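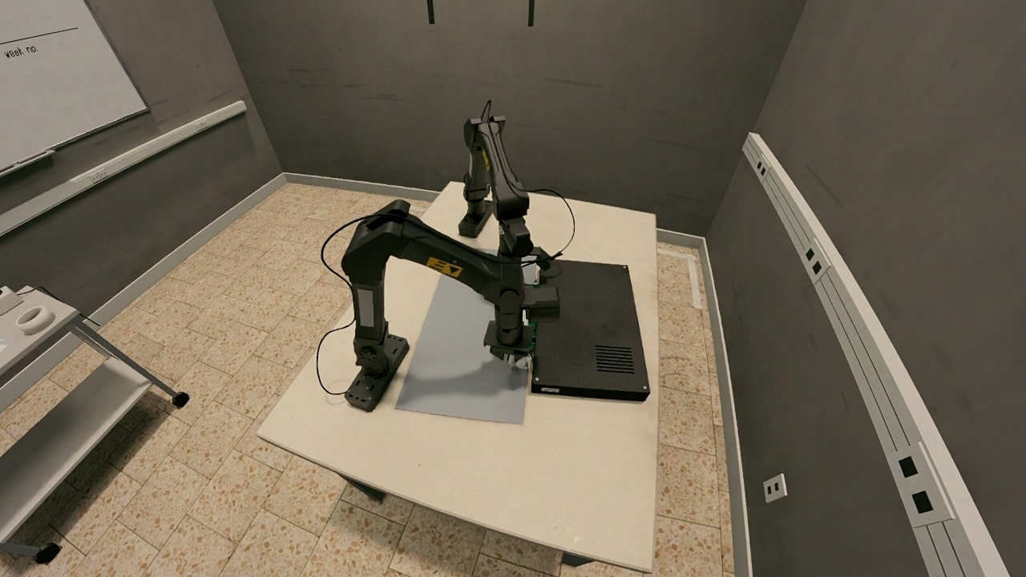 Kalura Data Collection: Progress Report to Prastley
Prepared by Chidubem Akpan, Trikden
Period: through February

Work this period was on gathering simulated examples for the two-arm policy. We have 40 accepted episodes of the first task. Another 11 were rejected, mostly for long pauses near the start, and will be recorded again.
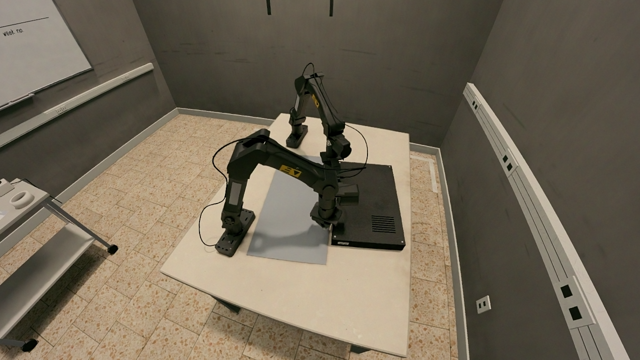
Simulated cell with both arms mounted on the table, mat between them and black case to the right.

Yakubu Mohammed rewrote the episode checker. It now compares joint positions with the commanded values at every step and flags any gap over 15 milliseconds in the log. Review time per batch has dropped by nearly 30 percent. The checker doesn't yet handle episodes in which one arm stays idle, so we still go through those by hand.

Room backgrounds are changed between groups of episodes so that the policy doesn't come to depend on one set of walls. 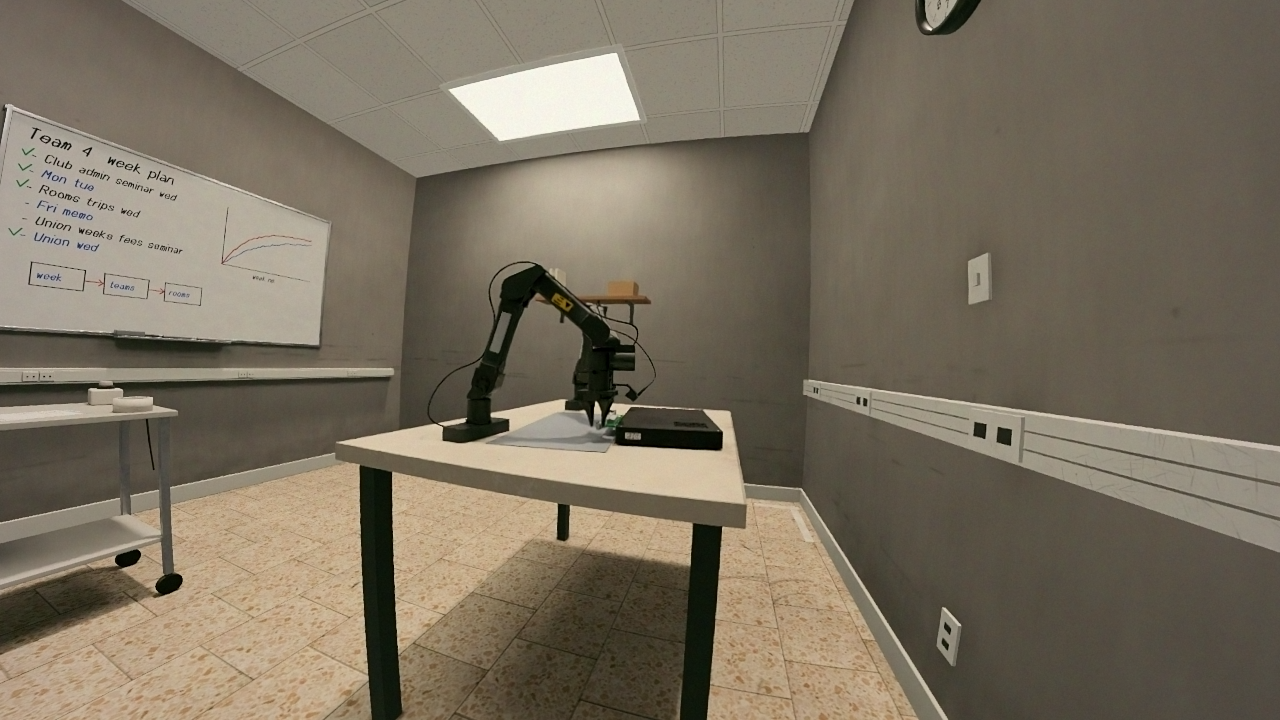
Near arm with gripper pointing down over the work surface. Whiteboard and wall shelf in the background.

Training on the accepted set has begun on the Odukoya machines. We have no success rates to report yet. Next period we will finish the re-recordings and start the second task. We need Prastley's decision on the storage request before then. Spending is within the approved budget.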